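The Lost Property Shirt

The laundry at Besavberg closed at six, but Xiaoyan Han kept the lights on until nearly eight on Tuesdays. That was the night for the unclaimed things. They came in from the ferry company in grey sacks, everything left behind on the boats since the week before, and she washed it, dried it, folded it and sent it back across the harbour with a ticket pinned to each piece. Gerier Ferries paid by weight. Coats were good money and scarves were not.

In September there was always more. People brought extra layers for the crossing, took them off when the sun came out and walked down the ramp without them.

She had done two sacks and was halfway down the third when she found the shirt. She knew it before she had it all the way out. Yellow-green in the body, one sleeve blue, the other charcoal, and a brown ribbed collar. Her brother had worn one like it every winter for years. Their mother had bought it at the Clerano market from a man who said that it was the fashion, and Cheng, who was fifteen then, said it looked as if three shirts had been in an accident. He wore it anyway. He wore it to school and to football and, once, to a wedding.

Xiaoyan checked the inside of the collar. There was no name. Their mother had never sewn names into anything, so that told her nothing.

She washed it on its own. It was a waste of a machine, and she put the coins in from her own purse so that the meter would come out right. While it went round she wrote up the book. Ticket 3580 was a child's cardigan. Ticket 3581 was one glove. Ticket 3582 was a man's raincoat with a bus pass in the pocket, and she put the pass in an envelope. She left the next line blank.

Cheng had gone to work on the mainland four years ago. He rang at New Year and on their mother's birthday. He had not said that he was coming over. If he had been on the boat he would have had to walk past the end of her street to get anywhere at all, and the walk from the ramp to her door was 163 steps. She had counted them as a girl.

When the drum stopped she put the shirt in the dryer for a quarter of an hour and then took it to the table. She always did sleeves first. You lay the thing down flat, get the arms out straight, and after that you bring them in. Her mother had taught them both on the kitchen table, one at each end, and Cheng had been the quicker.

The sleeves would not lie straight. She pulled the blue one out and the body bunched up at the hem. She smoothed the hem and the charcoal one bent at the elbow again. She stood and looked at it for a bit. Then she went to the telephone by the door and rang the mainland number, which she had to read off the card.

It rang for a long time.

"It's late," said Cheng. "Is it Mum?"

"No, she's fine. Have you still got that shirt? The three-coloured one."

"What shirt?"

"You know what shirt."

She heard him put something down and walk across a floor. A cupboard opened. He was gone long enough for her to read the ferry timetable on the wall twice.

"It's here," he said. "It doesn't fit. Why?"

"Somebody's left one on the boat."

"Somebody else bought one?"

"It looks like it."

He laughed, and then she did. They talked until the meter on the dryer clicked off. He said that the Saturday boat was 80 each way now and it was robbery. She said he could sleep in the back room, and to bring a coat and hang on to it.

Afterwards she wrote 3583 in the book, and next to it, shirt, long sleeves, washed. Then she went back to the table and started again with the sleeves.

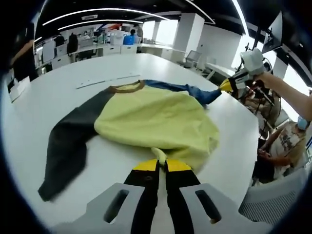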